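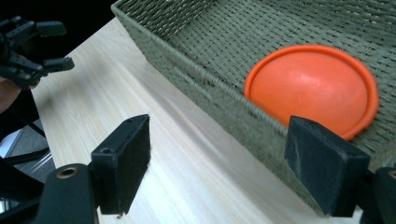 双手采集的开工检查表我改到第 2 版了，四月这一轮 Clillard 的数据全按这版来。第一版写得太客气，满篇“请确认设备状态良好”，结果我自己都是扫一眼就打勾！这次每一项都写成能动手查的，后面跟着我的批注，啰嗦归啰嗦，照着做就行。先说最该看的：指面。手指外面那层黑色毡状的东西已经磨出一块块灰白，边上还挂着细毛和浮絮，这种程度我在表里记“留意”，还能用，但要写进备注，后面处理数据的人才知道这一批的指面是什么样子。

勾选规则：`[x]` 通过，`[ ]` 没过或者没查，没查的要写明没查。拿不准就别勾，在批注里写一句。

## 一、手持夹爪（Iko 两把都要查）

- [x] 指面磨损：两侧手指的朝内面、正面、上沿各看一遍
 - 批注：有擦痕，有灰，正面有发浅的斑块。等级“留意”。换新的标准还是老样子：露底，或者边角翘起来。光磨白不换，换了反而麻烦，新旧指面混在一个批次里，训练时抓取的外观会跳一下，我吃过这个亏。
- [x] 指面清洁：粘毛滚筒滚一遍，再用干布擦
 - 批注：别用酒精！去年我图省事用过，毛面结成一小撮一小撮的，摸起来像旧网球。滚筒放在 Futen 工具柜第一层。
- [ ] 手指顶面螺丝孔
 - 批注：这项我留空了。孔里容易积灰，要用手电侧着照才看得清有没有异物，今天手电没电。补查完再勾。
- [x] 夹爪臂上的黄铜色嵌件：有没有松动、有没有高出塑料面
 - 批注：用指甲刮一圈，刮得到台阶就算没过。两把都平。
- [x] 开合全行程走三遍，手上感觉有没有卡顿
 - 批注：慢慢开，慢慢合，不要咔嚓咔嚓地甩（我知道很解压，但是铰链会松）。完全张开时停一下再合，软件那边要拿这个最大开度当基准。
- [x] 连杆上的小螺栓逐个试紧
 - 批注：拧到位就停，塑料件吃不住大力。如果连续两次开工都要重新紧同一颗，别再硬拧了，直接送修并贴红标签。
- [x] 左右手编号没拿反
 - 批注：说出来丢人，我拿反过一上午。左右反了，两路视频都好好的，轨迹也都好好的，合在一起就成了一个人双臂交叉在干活。编号贴在握柄底下，拿起来之前翻过来看。

## 二、人的安全

- [x] 手握在握柄上，指头不进连杆区
 - 批注：合爪的时候连杆之间的缝会收窄，夹一下不至于受伤，疼是真疼。戴戒指的先摘了。
- [x] 长头发扎起来，挂绳塞进衣服里
- [x] 脚下线缆和支架
 - 批注：桌边金属支架的细杆是暗色的，眼睛盯着桌面的时候根本不会往下看。采集的人往后退之前先喊一声，旁边记录的人帮着看脚。线一律走桌子后侧，不许横穿站位。
- [x] 站位：两条胳膊都能自然放下，肩膀不用耸着
 - 批注：手腕比想象中累得快。我给自己定的是录满一组就放下夹爪甩甩手，哪怕状态特别好也停。疲劳的数据很好认，末段轨迹会抖，白录。
- [x] 两把夹爪同时在桌面上方时，先动的一把退开，另一把再进
 - 批注：双手任务最常见的磕碰就发生在交接那一下。磕了要停，要重新看手指，要把那条标成作废，别想着“应该没事”。

## 三、桌面和物件

- [x] 桌面擦干净，没有水渍、纸屑、胶带残胶
 - 批注：浅色木纹桌面好看，就是会反光，灯一亮就有一片片柔的亮斑。均匀的柔光我接受，刺眼的光点不接受，看到了就调灯，别挪桌子。
- [x] 灰绿色编织篮：篮口卷边没有开线，四壁没有塌
 - 批注：篮壁是软的，被夹爪蹭几次会往里歪。每组开始前拿手把四边顺一顺。篮子不要每次都摆得方方正正，斜着放、靠边放都要有，位置按抽签卡来，别凭手感“随机”，人凭手感摆东西特别不随机。
- [x] 橙色圆顶塑料件：边缘无毛刺，表面无裂纹
 - 批注：我们私下叫它“小飞碟”，标注里请老老实实写 `orange_dome`。沿着那圈扁平的外缘摸一遍，有毛刺会勾住指面的毛，勾一次指面就老一岁。
- [x] 物件靠篮壁时的遮挡情况
 - 批注：这项是新加的，也是我最想让大家认真看的一项。圆顶件贴着篮子前壁，右手指又正好挡在前面的时候，它右下那一截会看不见。这样的画面照收，真干活的时候本来就会挡。但是标注框要按看得见的部分画，别脑补完整个圆。上一轮两种画法混着来，我后来返工返到怀疑人生。
- [x] 备用物件放在桌外的周转盒里
 - 批注：桌上出现任务单以外的东西，那一条就要重录。水杯尤其不行，手机也不行。

## 四、记录与同步

- [x] 两路画面时间对齐
 - 批注：开头两把夹爪一起合一下，当场记板用。要一起！有人习惯左先右后，差那么一点点，后面对齐算法就得多绕一圈。
- [x] 镜头擦净，手指两侧都在视野内
 - 批注：左右手指要能同时看到，中间留出张开的空当。只看得到一边，说明镜头歪了或者座松了，别拿软件裁剪去救。
- [x] 曝光锁定
 - 批注：黑手指、浅桌面、后面又是深色背景，自动曝光会在三者之间来回摇摆。锁在桌面上，手指暗一点没关系，能看见纹理就够。
- [x] 存储空间够录完这一组
- [x] 备注栏填写指面等级
 - 批注：填“新”“留意”“换”三个里的一个。请不要再写“还行吧”，脚本不认识“还行吧”。

## 五、为什么查得这么细

有新来的同学问我，手持夹爪又没通电机，有必要像查机械臂一样查吗？我觉得有，而且理由都在数据里。上一轮我们录了 559 条示范，我把抽检退回的那些一条一条翻完，一共退了 170 条。说实话我看到这个数的时候坐在椅子上缓了好一会儿。

翻下来，真正算“操作失误”的没几条，多数是开工前十分钟就能避免的事：镜头歪了，左右拿反，时间没对上，物件摆到了任务单以外的位置。还有一类很隐蔽，前半批指面是旧的，中途换了新的，没有写备注。Nikolovski 那套筛选方法本来是按轨迹平滑度打分的，它看不出指面变没变，只觉得后半批动作“风格不同”，于是把好端端的数据也压低了分。我们绕了很大一圈才想到去看手指。

所以这一轮的做法改成两步。第一步是人查，也就是这张表，开工前由采集的人填，收工后再填一次指面那几项。第二步才是程序打分，打分时把指面等级当成一个分组条件，同组和同组比。我先拿旧数据里备注齐全的部分试了一遍，误伤明显少了，至于对最后训练出来的策略有多大帮助，还没跑完，先不吹。

## 六、本次结论与待办

结论：可以开录，带一项未完成。

- [ ] 手电换电池，补查手指顶面螺丝孔（两把都要）
- [ ] 指面“留意”持续跟踪，收工时在同一角度再拍一张，方便前后对着看
- [ ] 备用指面清点一下，低于 2 套就跟 Futen 那边下单
- [ ] 抽签卡里“篮子靠远端”那几张边角卷了，重印
- [ ] 把 `orange_dome` 的画框规则贴到标注说明最前面，字号放大

补一句给下午接班的：夹爪用完请指面朝内合拢一半再放回架子，全合会把毛面压出印子，全开又占地方。滚筒用完撕掉脏的那层，别留给下一个人撕。

晚上 7 点后 Clillard 的服务器要备份，上传慢得要命，能早传就早传。这张表填完拍照发群里，原件夹在工具柜门后的夹子上。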